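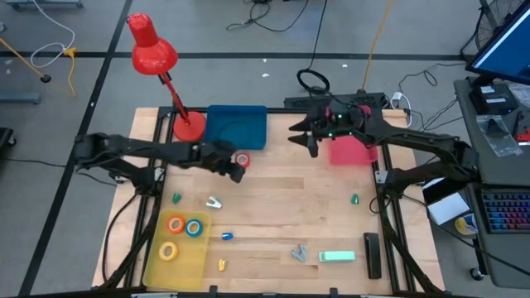 A red desk lamp at the back corner of a butcher-block table.

The promise of the clear desk

Every May the same article comes around. Clear your desk, it says, and your mind will follow. I have read it in airline magazines, in a dentist's waiting room and once on the back of a box of file folders. I have never seen it come with much in the way of proof.

The latest version is a course. For 20 dollars a month, a company called Testden will send you a daily message telling you what to throw out. I signed up and lasted 23 days. On day 10 I was told to get rid of any pen I did not love. I don't love any pens. I kept the ones that wrote.

Harsh Srivastava has been selling secondhand office furniture in Rumerstead for most of his working life, and he has watched the fashions come through his front door. First it was the big desk with drawers down both sides. Then drawers were bad, and people wanted a flat top on four legs. "Now they come back and ask me for something to put next to it," he told me. "A cabinet, a cart. I say, that's your drawers. You sold them to me."

He charges more for the cabinet than he paid for the drawers.

The tidy camp does have its studies, and I went through 11 of them over two long evenings. Most asked people how they felt after cleaning up. They felt better, which I can believe, having just sat through a chore and finished it. Few asked whether anyone got more work done a month later. One had students sort cards in a messy room and a neat one, and the gap was so small that I had to read the table twice to see who had won.

I put this to the people at Testden. They sent back a cheerful note about "mental space" and a coupon.

Srivastava's own desk, at the rear of the shop, is buried in invoices, and when I asked for the price of an old Okus filing cabinet he pulled the right sheet from the middle of the pile in a few seconds. It was too expensive. I told him so, and he put the sheet back where he'd found it.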